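Brotura, point d'étape (4 avril 2020)

Vite fait avant la mise en ligne, le rapport complet suivra. On a enfin les chiffres de la politique d'insertion entraînée sur Cillik : 1 000 essais en simulation, puis 200 sur le banc réel. Mêmes poids, aucun réglage entre les deux. 440 démonstrations au départ, pas une de plus. Les courbes sont sur Plotport, dossier Brotura, onglet « insertion ». 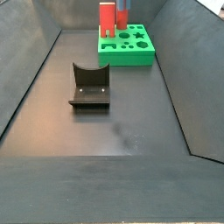
La méthode, en deux mots : une perte sur la pose finale, une autre sur le contact, et on laisse le réseau choisir quand passer de l'une à l'autre. L'équipe Kawaguchi faisait la bascule à la main, avec un seuil de force, et c'est là que ça coinçait chez nous. Cylindre rouge debout dans son trou rond : le cas facile, symétrie complète, l'orientation ne compte pas. L'étoile du bloc vert, c'est une autre histoire, quelques degrés d'écart et la pièce reste posée de travers sur le bord. L'arche aussi nous résiste, mais moins.

Reste 2 points ouverts. Le bruit du capteur de force, qui fait basculer trop tôt (filtre à revoir, les premiers tests sont pas concluants). Et les parois inclinées du bac, mal modélisées dans Cillik, donc des approches trop prudentes dès qu'on s'en raproche.

Code nettoyé et jeu de démonstrations prévus pour juillet. Si vous relancez les essais de votre coté, notez bien la version de Cillik, les résultats bougent de l'une à l'autre.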